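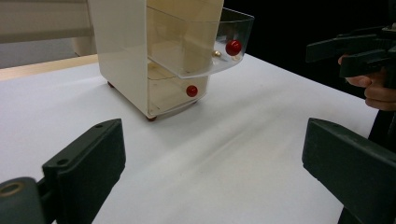
Kleinteilelagerung, Abschnitt 8: Schubladenmodule mit transparenter Front

Transparente Schubladen verkürzen den Suchvorgang, weil der Inhalt ohne Öffnen geprüft werden kann. Voraussetzung ist eine lockere Belegung in einer Lage. Die rote Kugel im geschlossenen unteren Fach ist durch die Front hindurch zu erkennen; das obere Fach muss dafür nicht bewegt werden. Kritisch sind gemischte Größen: Eine kleine goldfarbene Perle direkt neben einer deutlich größeren Kugel wird je nach Blickwinkel verdeckt. Solche Teile sind getrennt zu lagern oder in Einsätze zu legen.

Auszug: Weit herausgezogene Schubladen verlagern den Schwerpunkt nach vorn. Bei Tischmodulen ist immer nur ein Fach zu öffnen. Runde Teile rollen beim Ziehen – Auszug daher langsam und ohne Anschlag.

Standfläche: eben, waagerecht, abwischbar. Füße halten den Boden des Moduls frei und erleichtern die Reinigung.

Übung (Gruppen nach Liste Kaczorowski): Belegungsplan für 11 Teilearten erstellen, höchste Zuladung je Fach 500 g. Abgabe bei E. Stępień bis 17. Februar 2025.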